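Pravcombe kitchen, September, 2:40 pm

Started on the counter today, having run out of other things to do first. Plan as agreed: wipe the upper cabinets inside, put back only what gets used, find a home for the rest. Newspaper down to save the white top from whatever comes off the shelves. I lost ten minutes to the crossword.

Rule for the left end: if it pours, it goes low; if it's a spice, it stays out. The tissues fit neither rule and will probably outlive both.
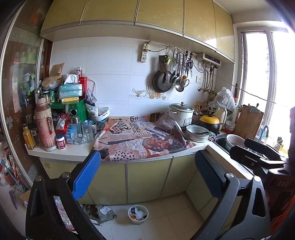 Counter with newspaper down, rice cooker at the back.

Shelf spacing in the Nirkari uppers is 33 cm by my tape, 35 on the drawing. The tall pink bottle gets first try at the difference. Shelf liner (Nostine, 40 cm wide) needs trimming anyway, so no harm done there.

Still open:
- brown paper bags in the corner: keep a few, recycle the rest. I have said this before, see last entry.
- rice cooker stays near the back until someone offers it a better outlet
- chopsticks: sort into pairs, or accept that they have moved on

Sink side tomorrow. Bring the short stepladder and a pencil that works.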